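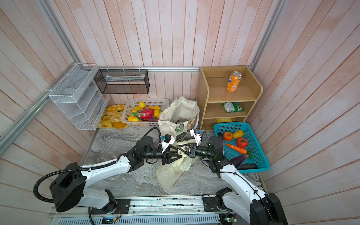

*Le sac jaune, sur le sol gris effet marbre.*

## Coussins d'extérieur : housse déperlante ou on rentre tout ?

**mistral89**
Bonjour à tous. J'ai un salon de jardin Arriaga en résine tressée, deux fauteuils et une banquette, acheté en juillet. Les coussins sont écrus, mousse de 9 cm, housses à zip. Le vendeur m'a dit de les laisser dehors tout l'hiver sous la bâche Dumilura. Ma terrasse est plein nord et j'ai un doute. Vous faites comment ?

**Tilleul**
Rentre-les. La bâche protège de la pluie, pas de l'humidité qui remonte des dalles. J'ai perdu un jeu complet comme ça, points noirs sur toutes les coutures.

**Prunelle_b**
Pas d'accord avec Tilleul. Les miens passent leur troisième hiver dehors, sous bâche, sans une tache. Il faut une bâche avec aérations et laisser 20 cm libres en bas. Si elle touche le sol, oui, ça moisit.

**Tilleul**
Tu es exposée comment ?

**Prunelle_b**
Sud-ouest, un peu de vent.

**Tilleul**
Donc rien à voir avec une terrasse plein nord.

**Azucena Bermúdez**
Je suis tapissière et je refais pas mal d'assises d'extérieur. La housse déperlante tient bien, c'est la mousse qui pose problème. Une mousse ordinaire garde l'eau plusieurs jours. Ouvrez un zip et regardez : si la mousse est à grosses cellules, elle s'égoutte et peut rester dehors. Sinon, à l'intérieur, debout, et surtout pas dans un sac plastique fermé.

**mistral89**
Merci. Je viens d'ouvrir, cellules très fines. Donc à l'intérieur. Par contre je n'ai pas de garage. Un coffre de balcon, ça irait ?

**garrigue**
J'ai le coffre Prirnudura, payé 89 euros. Correct, mais le couvercle laisse passer l'eau à l'arrière quand il pleut de biais. J'ai collé un joint, plus de souci depuis.

**Prunelle_b**
Pour les housses, lavage à 20 °C et pas d'adoucissant, ça enlève le traitement. Je remets une couche de Presix au printemps.

**Tilleul**
Le Presix laisse des auréoles sur l'écru — essaie d'abord sous un coussin.

**mistral89**
Noté. La banquette fait 60 cm de profondeur, je vais mesurer le coffre avant de commander. Les fauteuils restent dehors sous la bâche, relevée en bas.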